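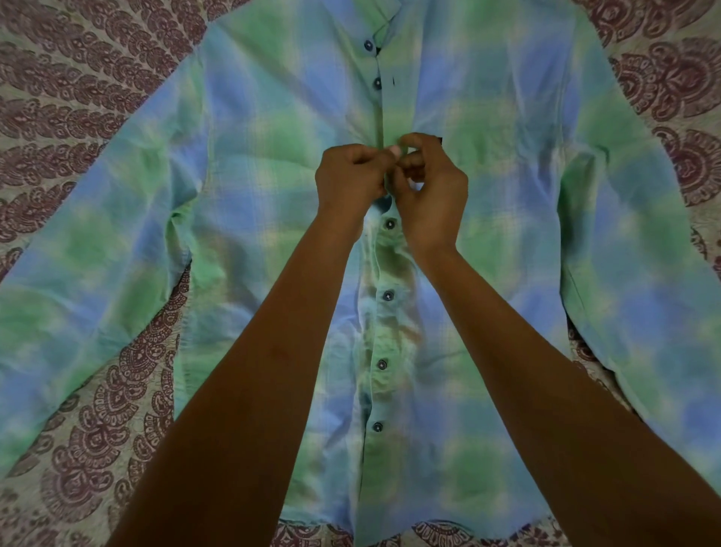

Working at the front placket of a long-sleeved shirt laid face-up on a bed.

Folding a button-up shirt is the household practice of closing, smoothing and reducing a shirt with a front opening to a flat, compact shape, so that it can be kept in a drawer, on a shelf or in a suitcase. It is one of the more involved jobs in the ordinary round of laundry, for a shirt of this kind has a collar, two cuffs and a long row of buttons, all of which have their own ideas about where they would like to lie. People who fold a great many shirts tend to grow rather fond of the work, and most families have a way of doing it that the children pick up without ever being taught.

Surface

A table or an ironing board will serve, but in many homes the folding is done on a bed. A bed is broad enough to let both sleeves be stretched out at once, and the cloth of the bedspread grips the shirt a little and keeps it from sliding about. A firm mattress is easier to work on than a soft one. The bed is usually made first, with the spread pulled tight, as any wrinkle underneath will be felt through a thin shirt when the hand passes over it.

Fastening

The shirt is normally buttoned before it is folded. Opinions differ on how far to go. The fullest method closes every button from the collar to the hem, and this gives the straightest front and the neatest stack, though it takes the longest – and every one of them has to be undone again before the shirt can be worn. A common shortcut is to fasten the collar button and then every other one below it. The Murkberg housekeeping school, whose printed course was used in many homes of that district, asked for the collar button and 2 more, and no fewer, "so that the shirt shall not open its coat to the cupboard."

Whichever method is followed, it is best to begin at the top. A shirt begun at the bottom can easily be fastened one button out, and the mistake only shows itself at the neck, when the whole row must be done over.

Laying out

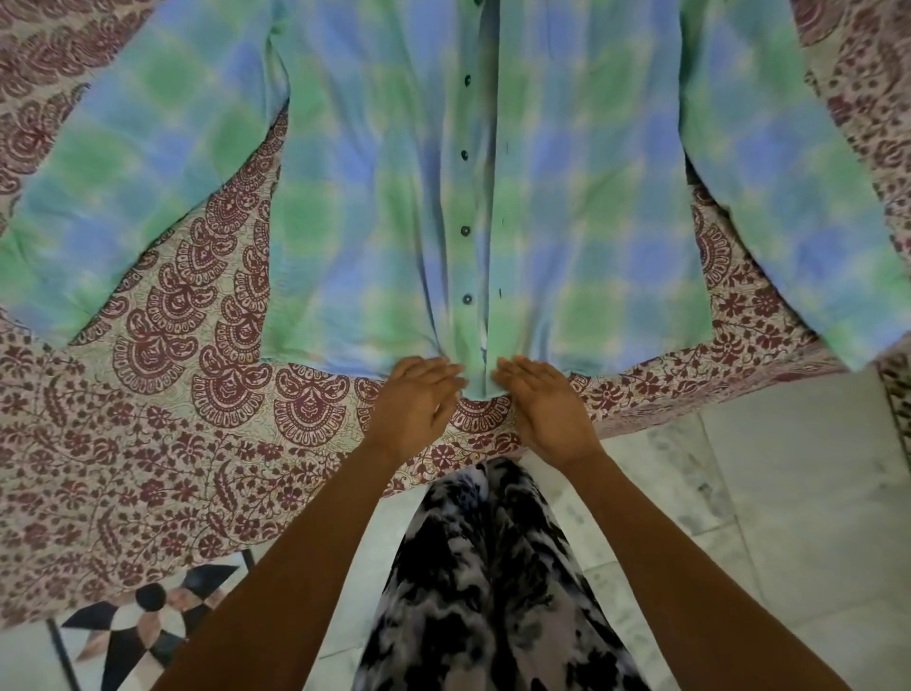 A checked shirt laid flat with its sleeves extended to either side, on a sheet with a maroon print.

With the front closed, the shirt is spread out and smoothed from the middle toward the sides with the flat of the hand. The two front panels often pucker a little where they overlap, especially low down near the hem, and a gentle tug on the hem with one hand while the other holds the collar will settle most of it. The sleeves are drawn out away from the body so that the shoulder seams can lie flat.

Soft cottons with a crinkled finish need less of this attention. They are meant to look a little rumpled, and a printed check with blurred edges is very forgiving of a small crease, where a crisp stripe or a plain white will show everything.

Cuffs

The cuffs are the part most often skipped, and perhaps the part that most rewards a minute's patience. Each is straightened along its seam, pressed between the fingers, and then either buttoned or simply laid closed.

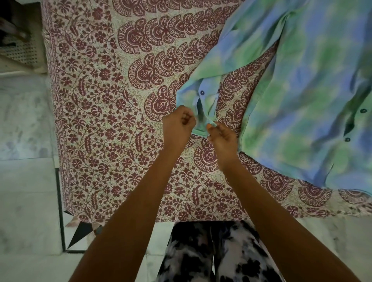 Some people also turn the cuff back once on itself, which makes the end of the sleeve thicker but protects the edge from fraying. The small button found on the sleeve opening of many shirts, just above the cuff, may be closed at the same time. If it is left undone, the opening tends to gape and catch on whatever is folded next to it.

Folding

The buttoned shirt is turned face down. One side is brought in toward the center of the back, and its sleeve is laid down along the fold; the other side follows in the same way. The bottom is then brought up, once for a deep shelf or twice for a drawer, and the bundle is turned over so that the collar sits on top. The Kemppainen fold, named for a family laundry that did shirts by the 100, slips a sheet of stiff paper behind the collar before the last turn. At home, a page from an old calendar does just as well.

Storage

Folded shirts keep best in short piles. In Prundow the old rule was 4 to a pile, with the collars pointing in alternate directions so that the stack stayed level – a habit that is still worth copying, for a tall pile leans and the shirts at the bottom come out badly creased.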